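Sorting Fruit Before It Goes in the Bin

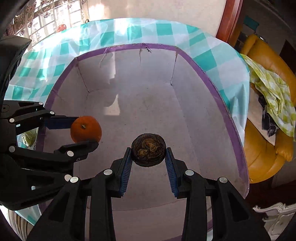 Fruit bought in bulk keeps longest when it gets looked over once every few days. Pick up each piece and turn it all the way around, including the side it was resting on. Soft spots usually start there. A white box like the one with the purple rim is good for this job, as dark bits and stains show up against the pale inside. An orange with slightly dimpled skin and good color can stay. Anything blackish brown, round and shriveled comes out, whatever it used to be.

Press near the stem end with your thumb. If it gives and stays dented, use that piece today or throw it out. Wipe off any fruit that was touching a moldy one and eat it first.

Wash the box with warm water and dish soap, and dry it fully before refilling. Two layers of oranges is plenty. A sheet of paper towel on the bottom will catch drips, and should be changed at each check.

Keep apples and bananas in a separate container. Citrus does fine on a cool counter for a week, longer in the refrigerator drawer.

Peels from sound oranges can be frozen in a bag for baking. Scrub them before peeling.

Edith Inga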